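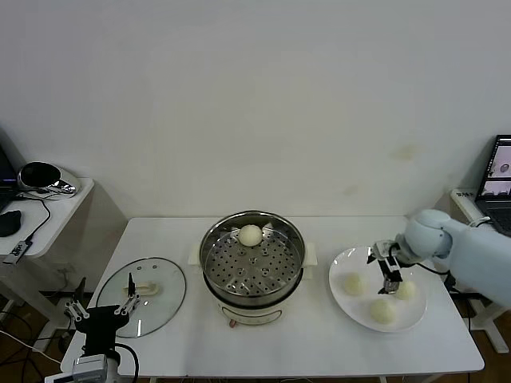
Entretien d'une cellule à deux bras : « Je commence toujours par les câbles »

Chez Rarum, la cellule du couvercle et des petits pains est confiée à une technicienne arrivée de la maintenance d'emballeuses. Elle préfère que son nom n'apparaisse pas, mais parle volontiers de ses réglages.

Sa journée démarre à 7 h 30, machine hors tension. « Je suis chaque câble à la main, du bras jusqu'au sol. Un câble trop court tire sur le poignet, et on passe ensuite deux heures à chercher un défaut de logiciel. » Viennent les pinces. Elle nettoie les doigts à l'alcool, contrôle le serrage des vis et note l'ouverture à vide dans un cahier.

Le cuiseur vapeur a sa place sur la table blanche, entre le couvercle en verre et l'assiette. Côté couvercle, la pince doit descendre sur la poignée bien d'aplomb. « Si elle arrive de biais, le verre bascule. J'ai refait cette approche 30 fois en mars avant de la valider. » Côté assiette, deux doigts prennent les petits pains, et c'est la force de serrage qui demande du soin. « Trop fort, on marque la pâte – trop peu, elle glisse. Je règle avec un pain du jour, jamais avec celui de la veille. »

L'étalonnage est repris tous les 215 cycles, selon une procédure rédigée avec l'intégrateur Strebel. Les doigts, fournis par Belus, tiennent jusqu'à 2 000 prises. Elle les change par paire.

La panne qui l'a le plus occupée remonte à l'hiver. Au cycle 247, un bras s'arrêtait au-dessus de l'assiette, sans message clair. « J'ai changé le câble, puis le contrôleur. C'était un connecteur oxydé par la vapeur. » Depuis, elle ouvre et sèche les connecteurs chaque soir.

Une deuxième cellule doit être montée sur le site de Giltudside. Elle a demandé des passages de câbles fixés sous la table et un jeu de doigts d'avance. « Le reste, on le réglera sur place. »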